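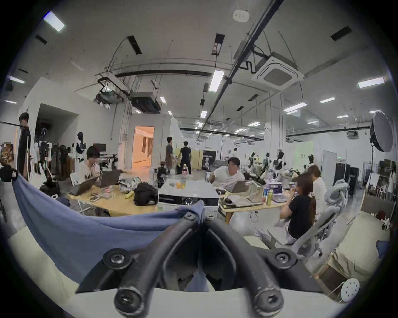 I've been to plenty of open houses where you stand behind a rope and someone reads you a brochure. The one at Khan was the other kind, where you get in, hang your coat wherever you can find a spot, and wander between people who are in the middle of their workday. I liked it so much I stayed two hours past when I'd planned to leave!

A little background for anyone who missed my post from March. I've been trying to visit every place in town that does something with household stuff: bedding, laundry, furniture, whatever. Khan is the outfit over in the old Torkik building that tests home goods, mostly for small makers who can't afford their own test rooms. Their best known client (well, known to me) is Fadon, who make the mattress my sister won't stop talking about.

Getting there is a bit of an adventure. The Ziditz bus drops you on the wrong side of the rail yard, and the footbridge is closed again, so you walk all the way to the underpass and back up. Wear real shoes. The front desk gives you a sticker, mine said 237, and you go up one flight.

And then it's just one big bright room! White walls, open ceiling with the ducts showing, long light wooden tables with laptops open on them, people typing away. I was expecting something more like a hospital, I guess. Instead there were oranges. Little ones, a whole cluster of them, sitting out with a soda bottle and a clear cup, and everybody's bags were on the tables next to their work. It felt like a college study room where somebody had also moved in the contents of a bedroom.

The bedding was what I came for. You get to press on things, lie down if you take off your shoes, and ask as many dumb questions as you like. I asked why a mattress feels different at home than it did in the store, and got a long answer about bed frames and floors and how warm you keep your room, most of which I wrote on the back of my hand and washed off that night by accident. Sorry. The part I remember is that you should lie on your side for longer than feels polite. 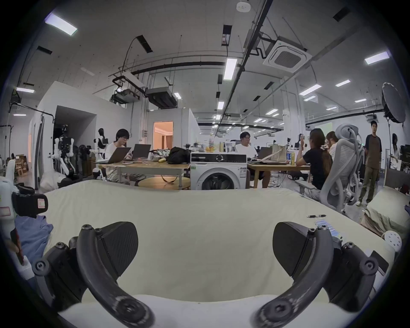
Posted October 29, 2024
Words and visit: the Saturday Socks blog
Filed under: Home, Open houses

The mattress I spent the most time near had a cream sheet on it, pretty smooth, only a few little wrinkles, and somebody had left a pen and a small stack of blue-and-white cards or papers lying right there on top. I was dying to flip through them and I did not. There's a second bed next to it with a dark frame, and if I were picking by looks alone I'd take that one home, because my bedroom is all dark furniture and a pale frame would look lost in there.

Now, the washing machine. It's a white front-loader with a black control panel, and it stands right out in the middle of the room between the work tables, which made me laugh, since mine is in a closet behind a door that won't open all the way. I want this arrangement. I want to do laundry in the center of a large room while people with laptops keep me company. We talked for a good while about sheets (wash them inside a half-full load, not a crammed one, I've been doing it wrong for years) and about fitted corners that pop off at night. Apparently the 989 is the Fadon fitted sheet people complain about least. I've ordered one and will report back.

Other things I noticed and coveted: the big gray mesh office chair with the tall headrest. My own desk chair is a kitchen chair with a cushion tied on. Also a round, low wooden table over by the long one, just the right height for a tea tray and a pile of magazines.

Complaints? Only small ones. There's hardly any signage, so I walked into a supply closet looking for the restroom. The coffee ran out before noon. And I'd have loved a handout with the washing tips, seeing as my hand didn't hold up as a notebook.

If you go, bring your pillow. They don't mind, and two women ahead of me in line had theirs under their arms like they were headed to a sleepover. Entry is free and the next open house should be in March, with sign-up on the Khan website a few weeks before. Parking is on the Ziditz side, by the loading dock, and the machine there only takes coins.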